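To: Kultix manipulation list
Subject: Re: Wrist views and approach height

On 14th July the Plalldale group wrote:
> Does your method need the whole object in view
> before the fingers close?

It does not. The Nkuna policy was trained on 3574 wrist-camera clips, many of them showing only part of the target.

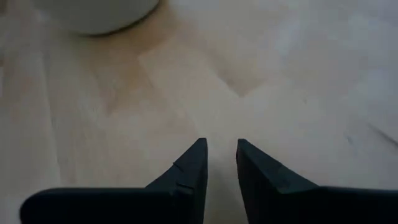

Fig. 1. Wrist view, fingers apart, lower part of a rounded object at upper left.

Partial views remain the harder case. Of 300 test runs, nearly all the failures began from one. Stacked items are scored separately under the Eltano rules.
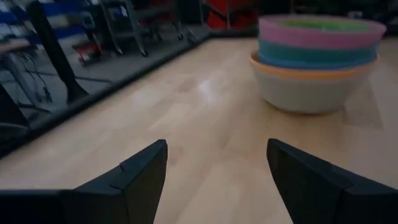
Fig. 2. Wrist view with nested bowls to the right of the open gripper.

The test split will be released to members in November.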